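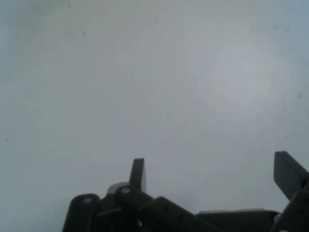
Volume 2, page 236

Against the single number

Cyril Inskip

2021-08-13

A regional species list is usually judged by its length. The managers of the Nokstead reserve report 844 animal species on their land, and that figure now heads every leaflet, grant form and road sign they produce. I think it is a poor way to describe the animal life of a place, and I think reserves should stop leading with it.

The first difficulty is that the number is a sum of unlike things. Of the 844, more than half are beetles, flies and moths. Most of the rest are spiders, snails and other small invertebrates. Birds, mammals, reptiles, amphibians and fish together make up 236. A reader who meets the total on a road sign will picture deer and owls. The larger part of what the total measures is the patience of the people who ran the light traps.

The second difficulty is effort. A list grows with the hours spent on it, and it grows fastest in groups for which a specialist happens to live nearby. Destov, the neighbouring reserve, has similar soils, a similar mix of wet grassland and old woodland, and a list barely a third as long. It has never had a resident entomologist. When visitors conclude that Nokstead is the richer site, they are comparing survey budgets. They may be right about the wildlife as well, but the lists cannot tell them so.

There are known ways of dealing with this. One can plot new species against hours of searching and see whether the curve has begun to flatten. One can limit the comparison to groups that were searched for equally at both sites. Neither method is new or costly. Both require that the hours be written down, and at Nokstead they were recorded only from the third year of the survey. The earlier records are sound as records of presence. They are of little use for anything else.

Third, a list of this kind does not go down. A species is added when it is first found and remains there unless someone makes a formal case for removing it. The Nokstead list still carries the great crested newt on the strength of a single pond at the Sutter end, which was filled in during drainage work. It carries a bat recorded once, from a dead animal in a barn. I do not object to keeping such records. They belong in a site history. I object to their being added to a present-tense total and printed under the words "home to".

The effect on management is easy to trace. If the measure is length, then the cheapest way to improve it is to survey a neglected group. A week with a good mite specialist will add more species than ten years of careful grazing. Grazing does something for the animals, and the week with the specialist does something for the list. I have sat through budget meetings in which the second was described as a gain for biodiversity and the first as a running cost.

I would put three other things in front of the public. The first is abundance for a short list of animals that can be counted well each year: breeding lapwing, water vole, brown hare, common frog. The second is a separate account of the species for which the site matters beyond its own boundary. At Nokstead there are very few, and the wintering flock of golden plover, which reached 3,000 birds at its highest count, is the plainest case. The third is a statement of what has been lost, with dates where they are known.

The usual reply is that visitors want something simple. The Kadura wetland trust tried the alternative on its entrance boards in May. Each board gives four animals, this year's count, and the count from ten years before. Two of the four have fallen. The boards are not cheerful, but they are quick to read, and on my visit people stood at them for longer than they stand at ours. That is a weak observation from one afternoon and I offer it as such.

A stronger reply is that long lists protect land. A planning officer faced with a large total may hesitate where a small one would be waved through. I accept that this happens. It also means that poorly surveyed land is treated as poor land, and there is far more poorly surveyed land than the other kind. Destov lost its northern meadow to a road scheme after a desk study found few species of note. Few had been looked for. A practice that helps the reserve with the longest list at the expense of the one next to it is hard to defend on conservation grounds.

None of this is an argument against listing. Full lists are the raw material for almost everything else, and the people who compile them are underpaid where they are paid at all. The list should be published in full, with dates, methods and recorders' initials, and the hours in the field set beside each group. The total can go at the foot of the last page.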